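Speaker notes: Public warning sirens and the May test
Stiston Emergency Management Office, community briefing, 8/21/25
Speaker: Pramila Tripathi, Deputy Director
Slides: Hemant Sandhu

Slide 1. Opening

Good evening, and thank you for coming. My name is Pramila Tripathi and I am the deputy director of the Stiston Emergency Management Office. With me is Kanchan Negi, who supervises our dispatch center. She will take questions on 911 calls at the end.

Tonight's briefing covers the siren test in May, the calls that came in during it, and the changes the office will make before the next one. The written report has been posted on the office's website. Paper copies are on the table by the door.

(Wait for latecomers to sit. Confirm that the captioning is running before moving on.)

Slide 2. What the sirens are for

Stiston operates 30 outdoor sirens. They are intended to reach people who are outside, and the office does not plan on them being heard indoors. A person in a house with the windows closed may hear nothing at all, even a short distance from a pole. Residents sometimes report this as a fault. It is a limit of the equipment, and it is the reason we ask every household to have a second way of receiving a warning.

A siren carries one message: go inside and find out what is happening. It does not say whether the hazard is a tornado, a chemical release or a flood. That information comes by phone alert, radio and the office's web page.

Slide 3. The May test

The test was scheduled to last 4 minutes. It was announced in the utility bill insert and on the city website. The announcement gave the correct time for Stiston. It did not mention Rollside.

Rollside shares a boundary with us along the river, and two of our sirens stand close to that boundary. On the day of the test the wind was blowing toward Rollside and the sound traveled a good deal farther than our maps suggest. Residents there had received no notice. Many of them believed that the alarm was real, and some believed that it came from the Dubey rail yard, where tank cars are kept.

(If asked: there was no release or other incident at the rail yard. The yard operator confirmed this to dispatch while the test was still under way.)

Slide 4. Calls to dispatch

Our dispatch center received 700 calls connected with the test. Most callers asked what the noise was. A smaller number reported an explosion, a fire or an aircraft in trouble. Each of those reports had to be treated as genuine until it was checked, and crews were sent out on several of them.

During the same period, a caller with a medical emergency waited in the queue longer than our standard allows. The patient was reached and treated. I do not want to say more about that call, out of respect for the family, but it is the main reason this review was carried out.

I would like to thank the call takers on duty. They had very little information themselves in the first moments and they remained courteous throughout.

(Pause. Kanchan may wish to add a word.)

Slide 5. What went wrong

The review was led by Jovita Arellano of the county inspector's office. Her findings are set out in full in the report. I will summarize them.

First, the notice list had not been updated when Rollside moved its own dispatch service to Civemside. Our message went to an address that was no longer being read. No one in our office asked for a reply, so the failure was not noticed.

Second, our call takers had no recorded message that could be played ahead of the queue. The equipment allows for one. It had never been set up.

Third, the first public statement from this office was posted after the test had ended. By then a number of explanations were circulating online, including a photograph of smoke that had been taken in another state. A short statement at the start would have answered most of the calls.

The office accepts these findings.

Slide 6. Changes already made

The notice list has been rebuilt and is now checked before every test. Each neighboring agency must confirm in writing that it has received the notice. If a confirmation is missing, the test does not go ahead.

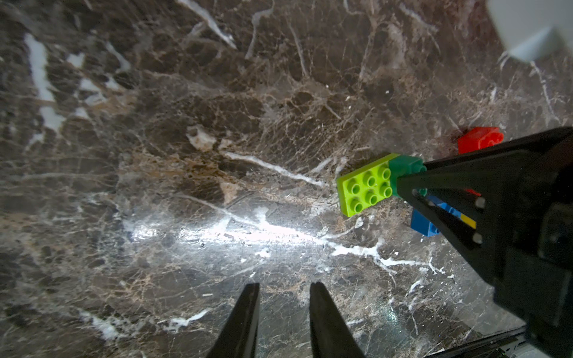
A recorded message is ready for use on the 911 line. It states that a siren test is in progress and asks callers with an emergency to stay on the line. It will be offered in English and Spanish, and we are preparing further languages with the help of the school district.

A duty officer is now assigned to public information for each test. That officer posts the first statement when the sirens start and a second when they stop.

Slide 7. When to call 911

Please call 911 if you can see a fire, if someone is hurt, if you smell gas, or if you believe that a person is in danger. Please do not call 911 to ask what a noise was. The non-emergency line can take that question at any hour, and the number is on the handout.

We do not wish to discourage anyone who is unsure. A person who is frightened and cannot tell whether there is danger should call. Our request is directed at those who can see that they and their neighbors are safe and who want an explanation.

(Do not read the non-emergency number aloud. It is on the slide and the handout.)

Slide 8. The next test

The date of the next test has not been set. It will be announced in both Stiston and Rollside, by mail and by phone alert, and door notices will be left at homes nearest the boundary. Schools, nursing homes and the hospital will be contacted directly. Pallavi Pathak coordinates that work and would be glad to hear from any group that wishes to be added to her list, including churches, day care providers and employers with night shifts.

The two boundary sirens will be tested separately from the others, at reduced length, until the sound survey is finished. The survey will measure how far each one carries in different winds.

Slide 9. Questions

(Take questions on the sirens first, then hand over to Kanchan for 911 matters. Questions about the Dubey rail yard's own alarm should be referred to the operator. Questions about individual calls cannot be answered in public; offer to take a name and phone number.)

(The room must be cleared by closing time. Leave the remaining handouts at the front desk.)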